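共同工房で作っているロボットアームについて、少しずつ書きます。日本語は勉強中ですので、変な文がありましたら教えてください。(1)

目的は片づけです。テーブルの上の服や小物をつかんで、プラスチックの箱に入れます。それだけです。去年の冬に始めたときは、二か月で終わると思っていました。いまは7月です。

アームは黒い中古のものです。工房の人たちはDereseと呼んでいます。制御のプログラムは自分で書いていて、名前はNodierにしました。フォルダの名前をそのまま使っただけなので、意味はありません。(3)

最初の問題は電源でした。肩の関節が速く動くと電圧が下がって、手首のモーターが止まります。Sondonの電源ユニットに替えて、配線も太くしました。それから手首は一度も止まっていません。早く替えればよかったです。

次の問題はケーブルです。手首を回すと、ケーブルが引っぱられて、コネクタが少しずつ抜けました。長さに余裕を持たせて、外側に輪を作るように直しました。見た目はあまりきれいではありませんが、動きのためにはこのほうが良いです。(5)

服は難しいです。かたい物は形が変わりませんから、つかむ場所を一回決めれば済みます。服は置くたびに形が違います。平らに広がっている服が一番つかみにくいです。しわの高いところを探して、そこを上からつまむ方法に変えました。
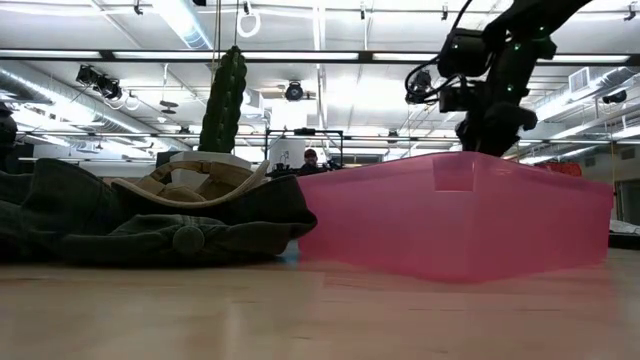
速さの話をします。箱の近くでは、最高速度の40パーセントまで落としています。前はそのままの速さで下りていて、指の先が箱のふちに当たりました。箱は割れませんでしたが、音が大きくて、となりの机の人をびっくりさせました。すみませんでした。(7)

箱の位置は、いまは手で入力しています。テーブルに鉛筆で小さいしるしをつけて、毎回そこに合わせて置きます。箱が少し斜めになると、服のそでがふちに引っかかって、外にたれます。カメラで箱の向きを読むようにしたいですが、まだ手をつけていません。

すき通ったプラスチックの箱は、深度カメラと相性が悪いです。底の高さがばらばらに出ます。ある日は箱がないことになっていました。いまは箱の中の深さを測らないで、ふちの上の決めた高さで指を開いています。物は落ちるだけです。こわれやすい物には使えません。(9)

靴について質問をもらいましたので、ここで答えます。サンダルは、バンドのところをつまむと持ち上がります。でも片方に重さがあるので、空中でくるっと回ります。回ったまま箱に行くと、かかとがふちに当たります。持ち上げたあと少し待って、ゆれが小さくなってから動かすと良くなりました。待つ時間は2秒です。

指の先のゴムも何回か替えました。やわらかいゴムは布をよくつかみますが、すぐに減ります。かたいゴムは長く使えますが、うすい布がすべります。いまは真ん中のかたさのものを使っています。最大200回くらいつかんだら、新しいものに替えるつもりです。(11)

失敗の記録は、ノートに手で書いています。時間、つかんだ物、どこで落ちたか。パソコンに自動で残すログもありますが、あとで読むのはノートのほうが多いです。ログには「把持失敗」としか出ません。ノートには「ボタンに指が引っかかった」と書いてあります。

ボタンは本当に困ります。つかむのは簡単なのに、離すときに指のすきまに残ることがあります。指を開いたあと、少し上に動かして、もう一回開く動作を足しました。変な踊りのように見えますが、前より落ちやすくなりました。(13)

来月、Stillportという小さい展示の集まりに持って行きたいです。テーブルの高さが工房と違うそうなので、高さの設定を全部やり直します。数字をプログラムの中に直接書いたのは私です。3か所にあると思っていましたが、もっとありました。

今晩は、その数字を一つのファイルにまとめる作業をします。指のゴムのかたさや型番を知りたい人がいましたら、返信に書いてください。ノートを見て答えます。(15)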